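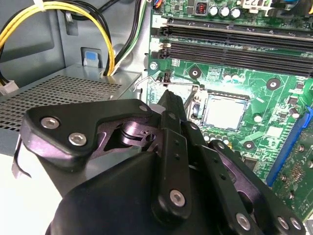 Figure 6-1. Gripper over the processor socket, wrist camera view. CPU seated, memory slots empty.

Section 6. Bench Work Inside a Desktop Case

Applies to: Perkell two-finger gripper on the Molutach bench arm, Wiltine control software
Revised Jan 30, 2025

6.1 Read this before you plan a shift around it

The sales sheet for the Molutach says the arm is "ready for light electronics work." We write the manual, and we would put it differently. The arm can do a few short jobs inside an open computer case if a person sets up the case, watches the run, and finishes whatever the arm leaves undone. It can't be handed a cart of old desktops at closing time and left alone until morning.

A desktop case is a hard place for any gripper. There are wires that bend wherever they like, sheet metal walls on the sides, and small parts standing up from the board with very little space between them. A person reaches in, feels a cable against the back of the hand, and moves it aside without thinking. The gripper has no feeling on the backs of its fingers. If a cable is between the finger plate and the power supply, the arm will push on it until the force limit trips, and the force limit was not chosen with thin wires in mind.

Use this section if you have already finished Section 4 (mounting) and Section 5 (force limits). If you skipped Section 5, go back.

6.2 What the arm can and can't do at this release

Supervised use:
Lifting a loose expansion card straight up after the bracket screw is out
Placing a memory module on the bench tray
Nudging a loose cable bundle that is already in plain view of the wrist camera
Taking wrist camera pictures for your service records

Not supported:
Plugging in or unplugging any cable connector
Opening or closing the processor socket lever
Removing or placing a processor
Driving screws
Pressing a memory module home
Anything in a case that is connected to power

You may find videos of similar arms doing some of the items on the second list. We have seen them too. Watch for cuts, and ask how many tries were left out. In our own shop Alaric Haddad ran 40 attempts at seating a memory module in the same slot, with the case clamped and the lighting fixed. The arm finished 20 of them without help. A new bench technician would be sent back for more training with that score, so the job stays on the unsupported list.

6.3 Prepare the case

1. Shut the computer down and unplug the power cord from the wall and from the power supply.

2. Hold the power button in for a few seconds, then release it.

3. Put on a wrist strap and clip it to bare metal on the case.

4. Remove the side cover. Lay the case flat so that the motherboard faces up.

5. Clamp the case to the bench plate at two corners. Try to slide it by hand. If it moves at all, clamp it again.

6. Tie back any cable that crosses the work area. Power supply cables are the usual offenders. They loop up out of the case and drop back down toward the board, right where the arm wants to travel.

7. Look for thin single wires along the case wall and beside the power supply. Tie these back separately. The camera often loses them against dark parts.

CAUTION: Do not connect the case to power at any point in this section, even to check whether a fan spins. The gripper is metal and sits within reach of the board.

Note: Steps 6 and 7 take a practiced person longer than pulling the card would. Keep that in mind if somebody has asked you to work out how much labor the arm will save.

6.4 Set up the approach

1. In Wiltine, open Bench Jobs and choose Open Case.

2. Set approach speed to 20 percent. The software will offer 80. Decline it.

3. Bring the arm over the case using the hand controller. Stop while the fingertips are still above the top edge of the case wall.

4. Open the wrist camera window and compare it with Figure 6-1. The fingers and link bars take up the lower part of the view and always will. The camera can't see through them, and neither can the software.

5. Find the processor socket, the memory slots, and the expansion slots in the camera window. Touch each one on the screen to mark it.

6. Check the labels that Wiltine puts on your marks. Correct any that are wrong. Slots are usually labeled correctly. Capacitors are sometimes labeled as screws, and mounting holes have come up as almost anything.

7. Draw a keep-out zone over the processor socket. Include the retention lever along its full length and the small parts standing around the socket.

8. Draw a second keep-out zone over the power supply.

CAUTION: A keep-out zone applies to the fingertips only. The finger plates and link bars are wider than the tips and can cross a zone without raising an alarm. With the gripper low over the board, a raised finger can cover part of the socket hardware in the camera view. A flat picture does not tell you how much air is left between them. Bend down and look from the side.

6.5 Lift an expansion card

Take out the bracket screw and release the slot latch, if there is one, by hand before you start.

1. Move the gripper over the card with the hand controller. Line up the fingers so that one will pass on each side of the card's top edge.

2. Lower the arm in single steps. Stop after each step and look from the side.

3. Close the fingers until the force reading rises, then stop. Do not use Auto Close. It squeezes to a preset width and does not care what is soldered to the card.

4. Choose Lift Straight. Keep one hand on the stop button.

5. If the card comes up level, let the lift finish and move the arm to the tray.

6. If one end rises first, press stop. Open the fingers and take the card out yourself.

Step 6 is where many runs end. Cards tend to stick at one end, and a person rocks them a little to get them free. Rocking was in the September test build and was pulled after it bent the bracket on a card at the Hutchins repair shop. It may come back. We would not buy an arm on the strength of it.

6.6 Before each session

1. Check the hex screws on the finger plates and link bars with the key supplied. Tighten any that turn.

2. Open and close the gripper in free air. Listen for clicking at the joints.

3. Wipe the fingers with a dry lint-free cloth.

4. Clean the camera window.

WARNING: A screw that falls into a case can short the board at the next power-up. If one is missing from the gripper at the end of a session, find it before the case leaves the bench.

6.7 Common faults

E-14, Force limit reached
Usually a cable, sometimes the case wall. Press stop, back the arm out by hand controller along the path it came in on, and look before you try again. Do not raise the limit.

E-22, Target lost
The gripper has covered the part you marked. Raise the arm until the part is visible and mark it again. If the fault repeats at the same height, the job can't be done from that side. Turn the case and start over at 6.3, step 5.

E-31, Label confidence low
Glare from the power supply or the processor's metal cover can do this. Move the lamp. If that doesn't help, mark the parts by hand and skip automatic labels.

No fault shown, arm stopped
Write down the time and save the log. Restarting Wiltine clears it in most cases. We don't yet know the cause.

6.8 Keep your own count

Record each job on the bench log (Form 1053), with the setup minutes, the run minutes, and the minutes a person spent putting things right afterward. Leave nothing out of the third column. Delphine Nakamura in field support reads the logs that customers send in, and the forms that come back with only the run time filled in are no use to her or to you.

Jobs that were started by the arm and finished by hand go in the log as hand jobs.

Continue to Section 7 for tray layout and storage of removed parts.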